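The Long, Happy Life of the Share-House Dinner

There is a house in Barnholm where dinner has been on the table at seven every weeknight for longer than most of its current tenants have been out of school. The people change, the couch has changed at least twice, and the rent has gone up in the way rents do, but the dinner carries on. Whoever moves into the small room at the back gets Tuesdays, like it or not, and they are handed a biro-stained exercise book full of recipes by people they will never meet.

I lived there for three years and I still think it's one of the best things I have ever been part of. I learned to make dal in that house. I also learned that you can burn dal, that a kilo of dried chickpeas swells into something close to a furniture problem, and that six hungry people will forgive nearly anything if there is enough rice. So when I heard that shared cooking was having a moment again, with rosters and kitties popping up in rentals from the inner suburbs out to Trilcombe, I wanted to go and eat as many of these dinners as I could. I managed 40 over the summer and autumn, and came home from most of them with leftovers in a borrowed container.

The basic arrangement hasn't changed since the seventies. Everyone puts money in the kitty, everyone cooks one night, and you eat what you're given. What surprised me was how much better the food has got! The old share-house canon was lentils, spag bol, more lentils and a thing with tuna. At a terrace in Trarken I sat down to a sour orange curry with green papaya, followed the next night by a tray of roast pumpkin with tahini and burnt onions. The cook that second night was nineteen and had never roasted a vegetable before moving in. She had rung her aunty twice during the afternoon and she was glowing by the time she carried it out.

The curry, I should say, came by way of Ratanaporn, the grocer on the corner opposite the Trarken tram stop, where half the houses in the street buy their pastes and their big sacks of jasmine rice. It's a wonderful shop. The aisles are just wide enough for one person and a basket, the herbs are piled in an old bathtub with ice in it, and if you ask what to do with something you'll be told at length, often by two people who disagree. One house does its whole weekly shop there and at the Saturday market and feeds five adults on $171, and they eat like kings. Prawns are for birthdays.

Money is where most of these arrangements start, and plenty of people told me so without any embarrassment. One household in Trilcombe kept every docket for a month, added up what they'd each been spending alone on takeaway, single chicken breasts and bags of spinach that went to slime, and got to $664 between the four of them in a fortnight. They now spend $338 on the same fortnight, wine not included. (The wine is a separate kitty, and a livelier topic.)

But the money only gets you to the table, and it's the sitting down that keeps people going. In every house I visited there was a stretch after the plates were empty when no one moved. Someone would pick at the crispy bits in the tray, someone else would start on a story about work, and it would be nine o'clock before a chair scraped. A nurse on rotating shifts told me she gets a covered bowl left out for her on late nights, and that coming in at midnight to find her dinner waiting had done more for her than any amount of advice about self-care.

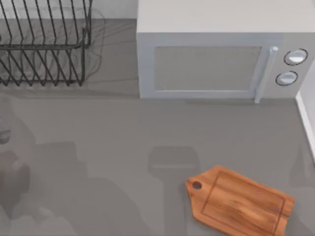 Of course, there's the matter of who cleans up, and I've heard every possible system defended with real passion. The classic rule is that the cook never washes. It's fair on paper, though it does produce a certain kind of cook who uses every pot in the house because it's somebody else's problem. The rival school says the cook washes everything, always, and in return gets six nights of doing nothing at all. I was raised on the first rule and have come around completely to the second. It makes for tidier cooking, and there is something delicious about standing up from the table on a Wednesday and wandering off to read a book.

Then you have the diets. A household of six might have two vegetarians, a coeliac and someone who can't stand coriander, and you'd think that would sink the whole idea. It doesn't seem to. The cleverest cooks I met had all landed on the same approach, where the base of the meal is something everyone can eat and the extras go in the middle of the table. Rice bowls, tacos on corn tortillas, baked potatoes with five toppings, big soups with things to throw in. One old weatherboard place does a potato night on the first Monday in June every year, with friends and neighbours turning up bearing toppings, and last year's winner was a kimchi and cheddar number I have since made at home more often than I'd care to admit.

If you want to start one yourself, my advice is to begin small. Two nights a week is plenty. Pick a time and stick to it, even when only three of you are home. Agree on the staples that the kitty covers and write them on the fridge: oil, rice, onions, garlic, tinned tomatoes, decent salt. Let people cook badly for a while. Everyone has one dish in them, and a person who makes the same fried rice four Thursdays running will usually get bored before you do and go looking for a second one.

And get yourselves a book. It doesn't have to be a nice one – the Barnholm book has lost its cover and smells strongly of cumin. Write down what you made, how many it fed and what you'd change. I went back in May to have a look at ours, and sat at the same wobbly end of the table, and turned the pages while a young bloke I'd never met fried eggplant behind me. My dal was still in there. Under it, in four different hands, were the words "more lemon", "MORE lemon", "less lemon" and "good with a fried egg", and then the eggplant was ready and I had to shift the book to make room.

Last updated: Sunday, May 13, 2018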